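Pamomell court liaison project: progress to Wed 12 June
Prepared for Keisha Whitlock by Everett Mahmoud

We had 496 referrals from custody suites and closed 423. I would be careful with that second figure. A case counts as closed once a letter goes out, whether or not anyone reads it.

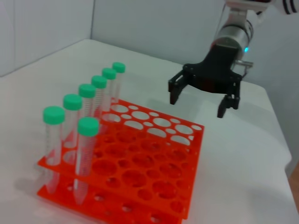

Fitness-to-plead assessments still take 15 days from referral. The March plan promised fewer, and I can't see what was meant to bring it down. Dwayne Ruiz-Ortega says the new form helps – the waiting times don't show it yet.

Four defendants were held on remand past their hearing because no hospital bed was found. Mohsin Soomro has raised this with the Nekitz unit and had no firm answer.
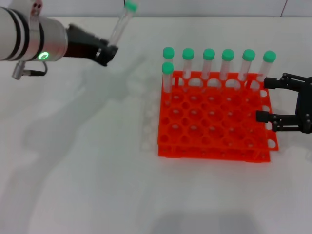 A capped tube held in a gripper over a white tabletop.

I would not release the next payment for training until we know who attended the last round. Attendance lists are still outstanding.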